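Moving week, room by room

Quick page for family and whoever else asked how the move from Pidmont Street to Ilthorpe is going. Short answer: slowly. Notes under each room, typed up between loads so excuse the spelling. More when the internet is in properly.

Hallway
Done first, done badly. Coats went in with the shoes. Jelle Dewulf came by with his van at 10 and was very polite about the state of it.

Kitchen
Wrapped the plates in tea towels, saved a fortune on paper. The big pot wouldn't fit in anything so it rode up front on my lap. Lost the can opener on the first night, ate crackers.

Bedroom
Worst room by far. Clothes everywhere, nothing in the right pile, and I kept stopping to try things on.

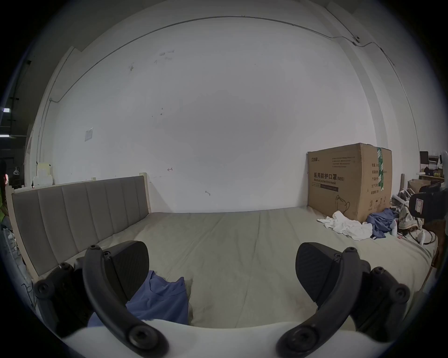

Sorting on the bed is the only way I get through clothes. Floor is no good, my knees give up. System is simple, blue stuff together, whites together, anything I haven't worn since last July goes to the Tilahun shop. Fell apart pretty quick, you get one blue thing in the middle of the sheet and another over by the white cloth next to the mask carton. That carton is a good one by the way, big, brown, green tape down the corner, so it's getting used for sweaters. Will cross out "Medical protective mask" before somebody opens it expecting N95s. Cables are a separate evening. Wall behind the bed needs a proper wipe too, pencil marks and scuffs all over, bit of sugar soap and then we'll see if it wants paint. Keeping the gray headboard whatever anyone says.

Bathroom
One bag. Threw out 3 shampoos with a centimeter left in each. Towels washed and drying, will go last.

Desk corner
Found the Ultuvon warranty card, the one I turned the whole place over for in spring. Also 50 dollars in a birthday envelope!! Paid for pizza.

Storage unit
Unit 1723, code is with Jelle if I'm not picking up. Winter things at the back, lamps at the front, please dont stack anything on the lamps. The door sticks, lift and then pull.

Still to do
Defrost freezer. Return keys. Find the other half of the curtain rail. The shop takes bags until 60 minutes before closing, so if anyone is driving that way with trunk space, call me first, I've got four ready by the door and prob two more by tonight.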